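Gultdale Grain Bond

September
By Kirsten Lauritsen 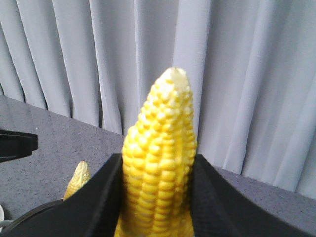

An ear of yellow corn.

The Gultdale Grain Bond was a small public loan raised in the farming district of Gultdale, and it remains one of the most charming oddities in the story of local borrowing. Lenders could choose to take their interest in money or in grain, at a rate fixed on the day the bond was sold.

The scheme was drawn up by Henk Goossens, a clerk at the Schouten savings bank, after the district ran short of cash to repair its mill road. He proposed selling 700 bonds at a low face value, so that farm workers as well as landowners could buy them. The first 500 went quickly. The rest were taken up by shopkeepers in the market town of Brirthorpe, who had no barns but liked the terms very much!

What makes the bond so interesting is how it dealt with rising prices. A lender paid in coin lost out when bread became dearer, while a lender paid in grain was protected — a neat early cousin of the index-linked bonds that governments sell today. The district carried the risk, and in one poor harvest it had to buy in 300 sacks from neighbouring Totow to meet its promises.

The loan was paid off in full, though 47 bonds were never handed in. Collectors prize them for their fine green borders and for the grain coupons, which were clipped with scissors and taken to the mill door.

A second issue was planned to pay for a bridge. It was dropped when the Schouten bank offered the district an ordinary loan at a lower rate.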